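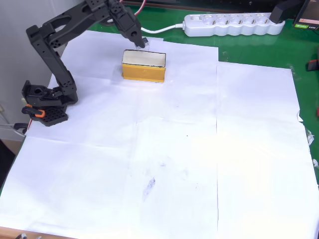 Notebook, front-end bench, 07/09/2024

Closomen dashboard: the slow list

Picked this up again after leaving it alone long enough to hope it had mended itself. It hadn't. The job list page on Closomen still hangs when you type in the filter box. Short lists are fine, which is why it sailed through our own testing, where every list has a dozen rows and one of them is called "test test".

Rudonside have 3,219 rows. They also like to filter by typing the whole job title, slowly, and then deleting it.

What I tried first

Blamed the server, as is traditional. Watched the network tab while typing and there was one request on page load, then silence. So the server is innocent and I owe Hsiu-ying Chien an apology, or at least a less pointed message than the one I sent before lunch.

Next I blamed the filter itself. Wrapped a timer round it and ran it on a copy of the Rudonside data. Three milliseconds. I had half a rewrite of that function in my head and was quite fond of it. Shelved.

What it is

Rendering. Each row is its own component, and each one gets a fresh object for its settings every time the parent draws. New object, so the row believes the world has changed and redraws itself from scratch. Multiply by the whole list, then by every keystroke. The row settings are the same every time, down to the last comma, but the comparison only looks at whether it is the same object, and it never is.

I checked who wrote the line that builds the object inside the loop. It was me. The commit message says "tidy up".

Changes so far

1. Moved the row settings out of the loop, so they are built once when the page loads. Worst keystroke on my machine went down to 156 ms. Better, still sticky.

2. Put a key on each row using the job id. We had been using the position in the list, so filtering out the top row made every row below it think it was somebody else. I would like to say I spotted this by careful reading. I spotted it because the tick boxes were moving to the wrong jobs.

3. Delayed the filter by 128 ms after the last keypress. Feels fine to me. Hsiu-ying says she can feel the gap, but she types faster than anyone should. Leaving it for now.

4. Started on drawing only the rows that fit on screen. Works until you resize the window, at which point the scroll bar has opinions of its own. On a branch, not merged.

Things that did not help

Turning on the production build made the numbers nicer and the page no less annoying. Splitting the bundle got us a quicker first load and did nothing at all for typing, as Hsiu-ying pointed out it would. Upgrading the table package broke the date column, so I put the old version back and will pretend the changelog doesn't exist until November.

Odd one

With the browser tools open the list is slower, and with the Wovano plug-in switched on as well it is slower again. Any timings from before I noticed that are no good, including the lovely chart I posted in the channel. I've taken the chart down. Two people had already put a thumbs up on it.

To do

Fix the resize thing. Probably the row height is read once and then trusted for ever.

Write a test that uses a properly long list. Hsiu-ying has a script which makes one up, with awkward names in it, including a job whose title is just Ng. The old filter wanted at least 3 letters and would have ignored it completely, so check the new one doesn't.

Ask Rudonside if anyone there uses the page on a tablet. I don't want to know, but ask.

Merge 1 and 2 today. 3 can go in behind a setting so we can argue about the delay without a release each time. 4 stays where it is until I can drag a window corner without wincing.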